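3.2 Gathering the examples in simulation

We collected everything for this paper in the Larance house, a set of simulated rooms we built up over a couple of months and then kept fiddling with far longer than we should have. The learner (we call it Purkico) only ever sees what the robot's own cameras see, so we spent a lot of time looking through those cameras ourselves. Figure 4 is a typical view from behind the gripper with the fingers open over the marbled top. 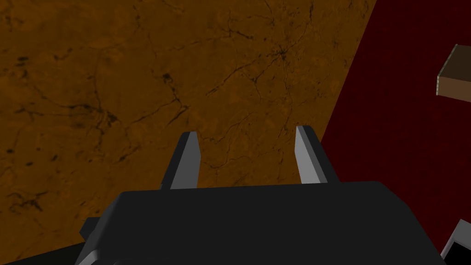 Figure 4. Gripper view in the Larance house, fingers open.

Each example is a short run driven by one of us with a hand controller, and it gets saved with the camera views, the joint positions and a one-line instruction. We ended up keeping 1178 runs. We threw out any run where the driver let go of the controller halfway through, and any run where the instruction didn't match what the driver went and did – that second kind was more common than I'd like to admit!

The surfaces mattered more than we expected. Our first batch used plain colors everywhere, and Purkico got very good at plain colors and not much else. So for the second batch we turned on the Wotov texture pack, which gave us veined stone, small gray tiles and strong reds, often side by side in a single view. I found the busy ones tiring to drive in, to be frank, but the learner did better on held-out rooms once they were mixed in.
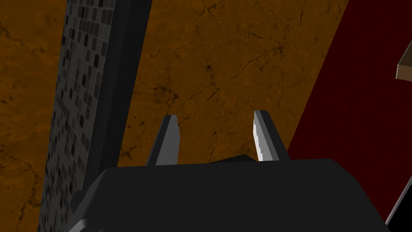
3.3 Views from the body

The close views are great for the last bit of a reach and pretty poor for knowing where you are in a room. We added a wider view that takes in the arm, part of the robot's body and the furniture farther off, like the armchair and floor lamp against the red wall.

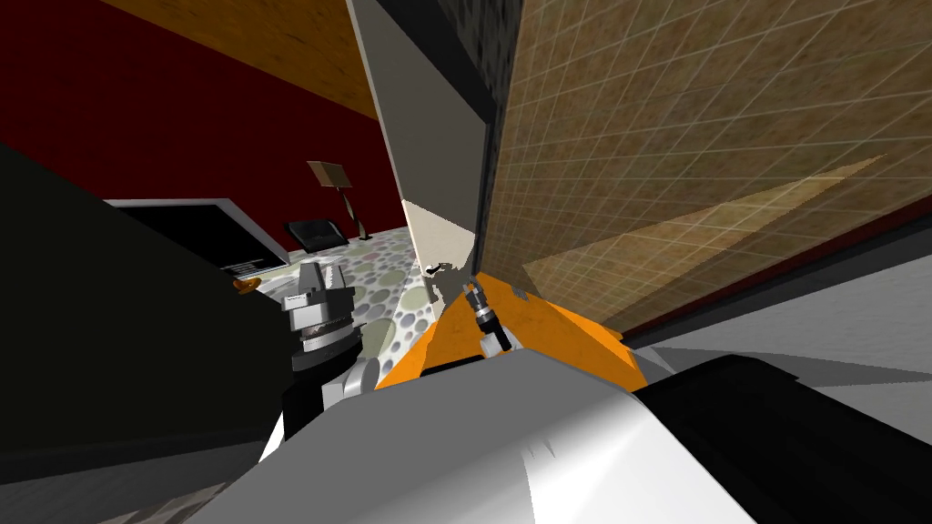 All the views are saved on the same clock, at 8 samples a second. We tried going faster and mostly got bigger files. Before training, the Kyei script trims the idle stretch at the start of each run – drivers like to sit and think – and leaves the rest alone. The same trimmed runs are used for both learners compared in Section 4.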